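Joma Marketplace, seller returns bay: pre-launch walkthrough, February

Unit: Fostholm, returns + resale side only. Packing line has its own sheet.
Status: open with conditions. Four items to close before the buy button goes live on returned stock.

1. Entry and walkways
Fire door opens fully: OK
Aisle markings: OK, scuffed near bay 2, repaint when slow
Pallets below 200 cm: NO. One stack at 217. Taken down while I was there but it'll be back, needs a line on the wall.

2. Receiving desk
Scanner reads return labels first time: OK
Scanner cable off the floor: NO, trip point. Clip it.
Box cutters retractable: OK
Sharps bin: OK, half full
Comment: staff opening parcels toward themselves. Talked to the shift, poster to follow

3. Power and chargers
Extension leads tested: OK
Phone and tablet returns with swollen batteries kept apart: OK, metal box, lid closes
Sand bucket by the metal box: MISSING. Was on the last list too.
Comment: Soomro sends a lot of used handsets after each promo. Ask them to mark lithium on the outside of the carton, they keep forgeting.

4. Fragile and glass returns
Gloves at station: OK, size L only, order S and M
Chipped edges taped before shelving: OK
Glazed frames laid flat, never stood against a wall: OK
Dustpan and brush within reach: OK

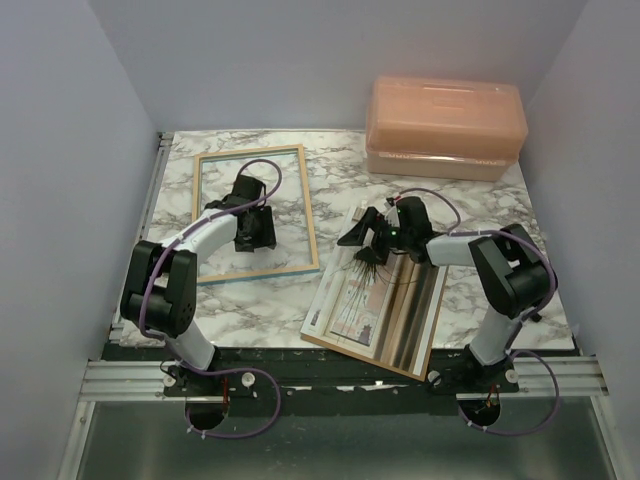

Item 4, glazed frame lying flat on marble-pattern top.

5. Listing check (resale)
Condition grade matches item: OK on the ones I pulled
Recall list checked before relisting: PARTLY. Done in the morning, not after 3 pm. Has to be both.
Kids' products held for second look: OK
Comment: 810 returned items are waiting to list. Don't rush them out for the Jukell app launch, a recalled heater on the front page is worse then a thin page.

6. First aid and exits
Kit in date: OK
Eyewash: OK, seal intact
Emergency light over rear exit: flickers, call logged

To close before go-live:
- height line for pallets
- scanner cable clip
- sand bucket
- afternoon recall check, signed on the sheet

Gloves, paint and the light can follow. Rear exit light to be looked at again on the next walk. Copy of this goes to the Jukell app team, section 5 only.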